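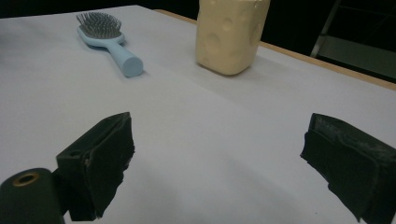

흰 테이블 위 하늘색 머리빗, 그리고 치즈 모양 블록

회사 소개

스쿠눈덴(Skununden)은 집에 굴러다니는 작은 물건을 받아서 살펴보고, 나누고, 다시 쓸 사람에게 보내는 소품 정리 작업실입니다. 머리빗, 장난감 블록, 병따개, 단추통, 짝 잃은 컵받침. 큰 가구는 안 합니다. 가전도 안 합니다. 서랍 하나에 들어가는 것까지가 저희 일입니다.

소개 페이지를 오래 비워 뒀더니 뭐 하는 데냐는 메일이 자꾸 와서 급하게 씁니다. 빠진 내용은 나중에 채울게요.

시작

처음엔 자말라 세네비라트네(Jamila Seneviratne) 혼자였습니다. 이사 정리 일을 하던 사람인데, 큰 짐은 다 제자리를 찾아가는데 마지막에 꼭 상자 하나가 남더랍니다. 욕실에서 나온 것, 아이 방에서 나온 것, 부엌 맨 아래 칸에서 나온 것이 다 섞인 상자. 버리긴 아깝고 풀기는 귀찮은 그 상자를 대신 풀어 주는 일로 시작했습니다. 첫 작업은 자밀라 집 식탁에서 했고, 밥 먹을 때마다 다 치워야 해서 몇 달 못 갔습니다.

그 다음에 달바 콘세이상(Dalva Conceição)이 들어왔습니다. 문구 도매 창고에서 재고를 보던 사람이라 라벨과 선반에 까다롭습니다. 지금 쓰는 분류표는 거의 달바가 만든 것. 둘이서 지금 자리로 옮긴 게 어느 해 4월이고, 그때 산 선반을 아직 씁니다. 한 칸은 휘었음.

하는 일

1. 상자 받기
택배로 보내시거나 직접 가져오시면 됩니다. 상자 크기 제한은 세 변 합 105cm. 넘으면 두 개로 나눠 주세요. 안에 뭐가 들었는지 목록은 안 쓰셔도 됩니다. 목록 쓰기 싫어서 맡기시는 거니까요.

2. 펼치기
흰 테이블에 하나씩 올려놓습니다. 바닥이 하얘야 밝은색 물건의 얼룩이나 실금을 찾기 좋습니다. 어두운 물건은 말할 것도 없고요. 겹쳐 놓지 않는 게 원칙. 한꺼번에 쏟으면 빨라 보이는데 결국 작은 게 섞여서 두 번 일하게 됩니다.

3. 보기
종류마다 보는 데가 다릅니다. 머리빗은 빗살이 제대로 서 있는지, 뿌리 쪽에 낀 것은 없는지, 손잡이에 금이 갔는지. 블록류는 모서리와 오목한 자리. 구멍이나 홈이 있는 장난감은 먼지가 꼭 거기 앉습니다. 천으로 된 건 냄새부터 맡습니다. 이건 아무도 안 부러워하는 업무.

4. 나누기
돌려드릴 것, 새 주인을 찾을 것, 재료로 보낼 것, 버릴 것. 네 칸입니다. 애매하면 사진을 찍어 여쭤봅니다. 답이 없으면 돌려드릴 것으로 갑니다. 마음대로 버리는 일은 없습니다.

5. 보내기
상태 메모를 붙여서 보냅니다. "손잡이 긁힘 있음" 정도의 짧은 메모예요. 예쁘게 써 드리고 싶은데 글씨가 둘 다 별로입니다.

분류 이야기 조금

방문하신 분들이 제일 많이 물어보시는 게 분류 기준이라 적어 둡니다. 저희는 재질이 아니라 쓰는 자리로 나눕니다. 욕실, 부엌, 책상, 현관, 놀이. 빗은 욕실, 치즈 모양 블록은 놀이. 여기까진 쉽죠. 문제는 치즈 모양 블록이 부엌 놀이 세트에서 나온 건지 쌓기 블록에서 나온 건지, 책상 장식이었는지 알 수 없을 때입니다. 그럴 땐 일단 놀이 칸에 두고 "짝 찾는 중" 쪽지를 붙입니다. 같은 상자에서 토마토나 빵이 나오면 그때 합칩니다. 안 나오면 혼자 갑니다. 혼자 가도 잘 갑니다, 의외로 이런 걸 하나씩만 찾는 분들이 계세요.

현재 분류표에 있는 품목 이름은 586개입니다. 많아 보여도 그중 상당수가 뚜껑입니다. 무슨 뚜껑인지 모르는 뚜껑까지 따로 항목이 있습니다. 줄이자는 말은 매년 나오는데 매년 늘어남.

빗 종류에 대해서

빗 관련 문의가 유난히 많아 따로 씁니다.
- 사용한 빗도 받습니다. 머리카락은 빼고 보내 주세요. 부탁드립니다.
- 빗살이 여러 개 빠졌거나 심하게 눌린 것은 새 주인을 찾지 않습니다.
- 쿠션 부분이 있는 빗은 물에 오래 담그지 않습니다. 집에서 미리 씻으실 때도 마찬가지.
- 새 주인에게 가는 빗은 닦아서 하루 말린 다음 포장합니다. 급하다고 하셔도 하루는 둡니다.

작업실

선반, 테이블, 저울, 포장대. 이게 답니다. 화려한 건 없습니다. 보관 칸은 400칸이고 한 칸에 손님 한 분 물건만 들어갑니다. 두 분 물건을 같은 칸에 넣는 일은 없습니다. 꽉 차면 접수를 닫습니다. 작년 연말에 한 번 닫았고 그때 기다려 주신 분들께는 지금도 죄송합니다.

보관은 90일까지 무료. 지나면 연락을 드리고, 더 두실지 정하시면 됩니다. 여행 중이시거나 아프셨거나 사정이 있으면 말씀만 해 주세요.

같이 일하는 곳

그리트포트(Gritport)
배송과 회수를 맡아 주는 동네 운송 업체. 작은 상자도 싫은 소리 없이 가져가 줍니다. 오후 두 시 전에 포장이 끝나면 그날 나갑니다.

프라마닉(Pramanik)
짝이 안 맞는 블록, 장난감 조각을 모아 가는 놀이 교실입니다. 저희가 "짝 찾는 중"으로 오래 둔 것들은 보내신 분 허락을 받고 이쪽으로 많이 갑니다. 주방 놀이용 과일이 늘 모자란다고 하네요. 있으시면 보내 주세요.

플라른덴(Flarnden)
새 주인을 찾는 물건을 내놓는 선반 가게. 저희 칸은 계산대 왼쪽 아래입니다. 무릎을 좀 굽히셔야 보입니다.

저희가 안 하는 것

약, 칼, 배터리, 음식은 받지 않습니다. 귀금속도 안 됩니다. 감정은 못 합니다. "이거 비싼 건가요" 물어보셔도 저희는 모릅니다. 사진이나 편지가 섞여 있으면 읽지 않고 봉투에 담아 무조건 돌려드립니다.

집에 방문해서 정리해 드리는 서비스도 지금은 안 합니다. 예전에 했었는데 둘이서는 무리였습니다. 다시 하게 되면 이 페이지에 올리겠습니다.

자주 오는 질문 몇 개

얼마나 걸리나요
보통 상자 하나에 사나흘. 단추나 구슬이 많으면 더 걸립니다. 섞여 있는 구슬은 가격이 따로입니다.

직접 가서 봐도 되나요
됩니다. 미리 메일만 주세요. 테이블에 올려진 물건은 손대지 말아 주시고요, 순서가 있어서요. 아이와 오셔도 되는데 아이들은 꼭 놀이 칸부터 갑니다.

망가진 것도 고쳐 주나요
나사 조이기, 붙이기 정도는 합니다. 그 이상은 못 해요.

기부 영수증 나오나요
안 나옵니다. 저희는 그냥 회사입니다.

사람을 구하나요
지금은 아닙니다. 포장 손이 빠른 분은 메일 남겨 두시면 바쁠 때 연락드릴게요.

연락

메일이 제일 빠릅니다. 전화는 손에 뭐 들고 있으면 못 받습니다. 접수는 홈페이지 위쪽 메뉴의 '상자 보내기'에서 하시면 되고, 접수 번호는 꼭 상자 바깥에 써 주세요. 안쪽에 쓰시면 열어 보기 전까지 누구 건지 모릅니다. 요금표는 새로 정리하는 중이라 며칠 안에 올리겠습니다. 그전까지는 예전 요금 그대로 받슴니다.

마지막 수정 25/08/2023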